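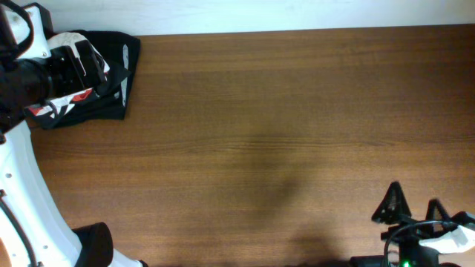

Chapter 2
Cloth on the Table: Folding as a Skill

Pick up a T-shirt and drop it on a table. Now do it again. The shirt will never land the same way twice, and that is what makes cloth such a wonderful material to study! A plate is the same shape in the cupboard as it is in your hand. A shirt takes a new shape every time you touch it, and yet most of us can turn that heap into a tidy rectangle while talking to someone in the next room.

In Chapter 1 we looked at the fibers themselves and at the difference between woven and knitted fabric. We now move from the fabric to the work surface, and to the hands. By the end of this chapter you should be able to fold a plain garment flat, judge whether a table suits the job, and explain why a black jersey shirt with a big print on it behaves so differently from a plain cotton dish towel.

Words to know: grain, nap, drape, bight, crease memory, working edge

2.1 Start with the surface

Folding begins before the cloth is in your hands. The table matters more than students expect. A smooth wooden top is a favorite of ours: the cloth slides when you pull it and settles when you let go. Glass is too slippery for light knits, and a bedspread is far too grabby (try it, and watch the bottom layer bunch up under your palms). Run your hand over the wood first. If you feel a splinter or a sticky patch, the fabric will find it too.

Color helps more than you might think. Dark cloth on a reddish-brown table shows its outline clearly, so you can see at a glance whether an edge is straight or has begun to curl. Black on black is a misery. When Nasrin Nazari taught the evening class at the Trorkville sewing rooms, she kept one pale table and one dark table and sent people to whichever gave the better contrast.

Leave yourself open space as well. Beginners tend to spread the garment across the whole table and then have nowhere to fold it to. Work from one side, and keep the other side clear.

2.2 Finding an edge

Every fold needs a line to start from, and in a crumpled garment the lines are hidden. The first real skill is the hunt for a working edge, meaning any straight, finished border you can pinch and trust. On a shirt, the bottom hem is the easiest to find. Sleeves are poor guides. So is the neckline, which is cut on a curve and stretches if you lift by it.

Slide your fingers along the hem until you reach a side seam. Hold that point, find the other side seam, and lift. Gravity now does a lovely thing: most of the tangle falls out by itself. Ifor Samuel calls this "letting the shirt remember it's a shirt," and we have never found a better way to put it.

2.3 Prints, and what they do to a fold

A printed design is often a thin layer of ink sitting on top of the knit. It is stiffer than the cloth around it, so the fabric bends readily up to the border of the print and then resists. You can feel this with your eyes closed. Bold shapes with sharp corners are the most stubborn, and a hard crease pressed through the middle of one may stay there after the next wash. Place your folds beside the print where you can, and roll gently where you can't.

Try it yourself

You will need one knit shirt with a print, one dish towel, and a clear table. Crumple both and leave them overnight. In the morning, shake each one out once, lay it flat, and look at the creases. Which cloth held on to them? Sketch the lines in your notebook before you smooth anything, and keep the page for Section 2.4, where we fold the same two pieces by the Marer method.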